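Clernley Home Forum > Kitchens > Small Storage
Thread: Single drawer box or open bowl for play food on the counter?
Page 1 of 1

ridgeline_k
Posts: 995

We keep a little play food in the real kitchen so the kids have something to do while dinner gets made. Up to now it has lived in a paper bag on the floor by the trash can, and the bag has given out.

I have two candidates for a replacement. One is a single plastic drawer, the kind with a lid part on top and one drawer that slides out of it. The other is a big mixing bowl I no longer mix in. Either one would have to go at the back of the counter against the wall. I can't mount anything on the wall and the cabinets are full.

Which would you use? The kids are 3 and almost 5. There are maybe a couple of handfuls of pieces, mostly bread and pastry, plus some small boxes.

oatmilk_dept

Bowl. We had a drawer and it was open all day long. A drawer that is always open takes up twice the counter that a closed one does, and you end up shoving it shut with your hip every time you want to set down a cutting board.

With a bowl the footprint never changes. You put it there and it stays that size.

Mwakalinga

I'd go the other way. A bowl is fine until the pieces on the bottom are the ones they want, and then everything comes out to get at them. In a shallow drawer it's all in one layer. My daughter can see what she has and take one piece.

Also you can put things on top of a drawer box if the top is flat. You can't put anything on top of a bowl.

oatmilk_dept

You can put a plate on top of a bowl.

Mwakalinga

Then you have to move the plate to get in the bowl. I wouldn't want a three year old doing that over a hard counter.

stairwell9

Depends on the handle. We bought a Folen single drawer from Bundstead in March and the handle is a shallow groove under the lip. Small kids can't get their fingers in it. Mine pulls on the corner and the whole box comes with it. If yours has a proper handle that sticks out then ignore this.

I put two squares of shelf liner under it and that stopped most of the sliding.

ridgeline_k

It has a handle that sticks out. Pretty big one. It does stick out past the front, so that's more depth I have to count on.

Good point on the shelf liner. I have half a roll left from doing the pantry.

dunmore_pantry

How deep is the counter? Ours is the standard depth and a drawer box pushed all the way back still leaves room to work when the drawer is shut. With the drawer open it doesn't. I'd set yours up for a day before you decide. Put both out, don't put the food away in either, and see which one is in your way.

One more thing - keep it away from the outlet. We had our toaster cord going behind the drawer box and every time the drawer got yanked the cord went with it.

oatmilk_dept

I still say the bowl, but I agree with trying it. Put the bowl where you'd really leave it and not somewhere nice for the photo.

gray_trivet

Is nobody going to mention a basket with a handle? It goes back in the closet when they're done. Then there's nothing on the counter.

ridgeline_k

We tried a basket before the bag. It never made it back to the closet. I want something that stays in one spot and doesn't need to be carried anywhere.

stairwell9

Same here with baskets. They travel. I found ours in the bathtub.

gray_trivet

Fair enough. It works at our house but the closet is right next to the kitchen.

Mwakalinga

If you set it up, post how it looks with the drawer pulled out. Shut, any of these look fine.
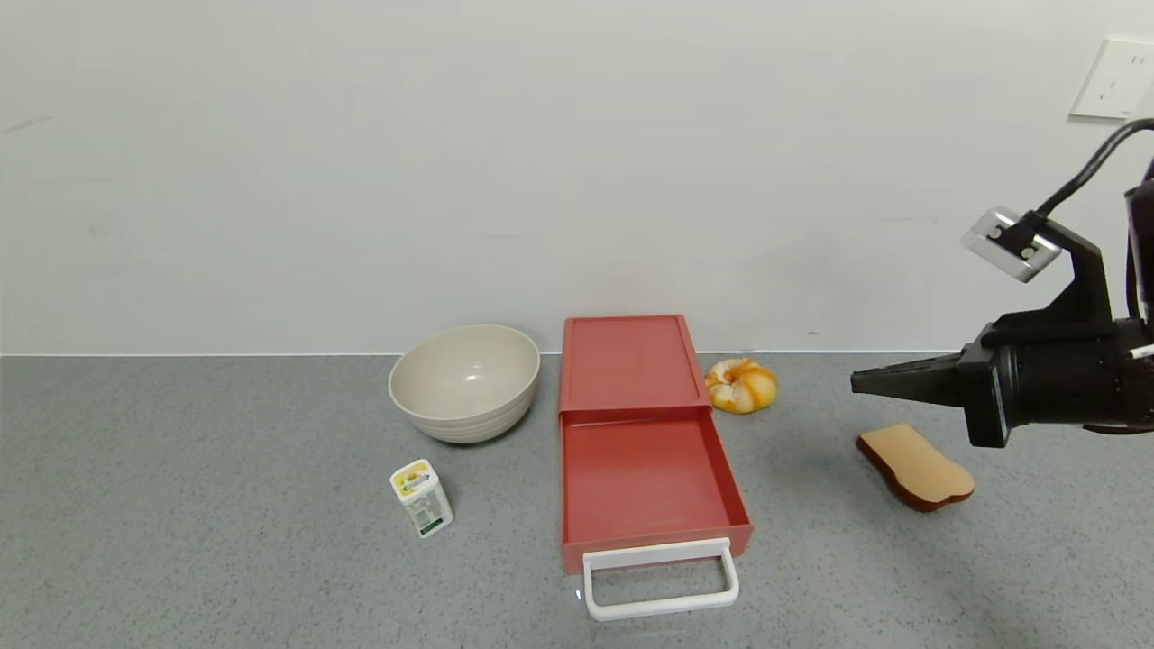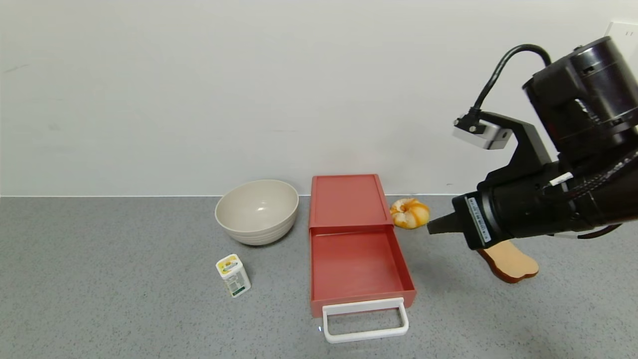 Posted by ridgeline_k on December 25, 2021

Both options are out on the counter now. I left the drawer pulled out in both pictures like Mwakalinga asked. The bowl is on the left against the wall and I haven't put anything in the drawer yet. The donut is near the wall on the right, and the little carton is in front of the bowl. The slice of bread you can see in the first one is also going in the drawer if the drawer wins.

Things I've worked out so far:

The handle does add to the depth. If I count it, the open drawer needs more counter than I had set aside. I can live with that for play time but I'd want it shut while I'm cooking.

The drawer sides are low. Bread can lie flat. A carton standing up would probably catch when the drawer closes, so I'd lay cartons on their sides or keep them out of it.

The bowl is bigger than I remembered. It takes up a lot of the back of the counter for something that would be mostly air with the amount of food we have.

The outlet is over on the right side. I'm going to keep cords on that side and not run any behind the box.

I'm leaning toward the drawer for the flat pieces and no bowl at all. Cartons can go on top of the box. Oatmilk, you're free to tell me I'm wrong.

oatmilk_dept

You're a little wrong. The bowl could hold the cartons and the donut and the drawer could hold the bread, and then you'd use both.

I do see what you mean on size though. Do you have a smaller bowl? I'd try a cereal bowl before giving up on it.

dunmore_pantry

I'd drop the bowl. The flat top is plenty for cartons. If they slide off the top when the drawer is opened, cut a piece of that shelf liner to fit and lay it up there too.

I'd also slide the box farther left once the bowl is gone. That gives you one long clear run on the outlet side.

stairwell9

Seconding the move left. Red one looks good against the gray, by the way. Ours is beige and you can't tell it's there until you've set something down on it.

Mwakalinga

Thanks for leaving it open. That handle should be easy to grab. I would put a strip of tape on the counter to show how far out the drawer comes. We did that and everyone keeps their cups behind the line, even the adults most of the time.

ridgeline_k

Tape is a good idea, I have painter's tape. I'll move the box left tomorrow, put the bowl back with the baking stuff, and try a cereal bowl for the donut so oatmilk gets a vote. Will report back in 2 weeks if the drawer is still on the counter.

gray_trivet

Subscribed. Let me know if you want the basket link.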